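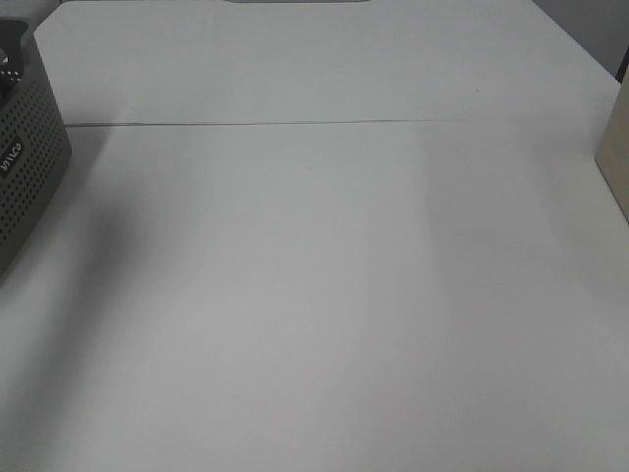 How to set up a table-clearing test for a home robot

Last updated 12th August

Clearing a table is one of the first chores people ask about when they ask if robots are ready for the house. The short answer is partly. An arm can usually pick up a single box from a plain surface. It does much worse with a wet cloth or a stack of plates. A simple test will show you where yours stands.

1. Start with a plain white table. Wipe it down and pick off any crumbs.

2. Check for seams. If the top has a join running across it, keep small items clear of the line for the first runs. Thin things like cards and spoons can catch there.

3. Put containers near the sides and leave the middle open. A dark box with holes in its walls makes a good bin. Its shadow will spread onto a white top, so soften the lights if the software reads shadows as objects.

4. Place one item in the middle and run the task. Set a limit of 2 minutes per try.

5. Move the item and repeat. In January we logged 250 tries on the Dasik arm at our Dikham shop before changing anything else.

6. Write down every drop, miss and stop. Count a try as failed if a person had to step in.

Add a second item only after the first one goes well. Leave cloths for last. Folding needs a separate test, covered on the next page.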